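Chapter 4
Trays, Tables, and the Space Between

If you have ever worked a whole afternoon at a bench that was too crowded, you already know most of what this chapter has to say, and I hope you will bear with me while I say it anyway. We spent Chapter 3 on containers with lids. Now we come to the open tray, which students tend to skip over because it looks like such a simple thing, and which I have come to think deserves more patience than it gets.

My first teacher in this line of work, Ezequiel Cabello, kept a packing room at Fitorside with 19 benches in it, and every bench had one tray. He would walk the row each morning and nudge the trays into place with two fingers, a little this way, a little that way, until he was happy. I thought it was a nervous habit. It took me most of that April to see that he was setting each one where the person at the bench could reach both ends without leaning — and that the people he did it for went home less tired than I did.

We will begin with the shape of the tray itself: how deep it should be, what the rim is for, and when a shallow tray serves better than a deep one. A raised rim, even a low one, keeps small parts from rolling away, and it gives you something to take hold of when the time comes to carry the whole lot across the room. From there we move to the surface underneath. A plain, pale tabletop makes a dropped screw easy to find, though it also makes a white tray harder to pick out at a glance, and you will meet both sides of that bargain in the exercises.

The last part of the chapter deals with placement. Many beginners line a tray up square with the table out of pure neatness, and there is no harm in that, but a slight angle is often perfectly comfortable to work at. Look at where the tray sits in Figure 4.1, near the middle of the tabletop with a gripper reaching in from either side, and keep it in mind when you get to the section on shared reach.

Figure 4.1. A shallow tray set at a slight angle on a white tabletop.

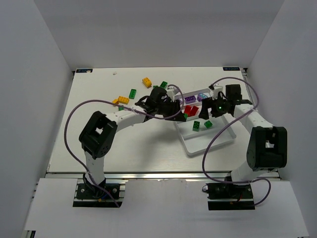 Before You Read

Find a tray at home, any tray at all, and put it on the table where you usually eat or work. Sit down in front of it and rest both hands inside the rim. Now slide it away from you until your elbows straighten, and mark the spot with a bit of tape. Write down the distance and bring it with you, as we will need it in Section 4.2.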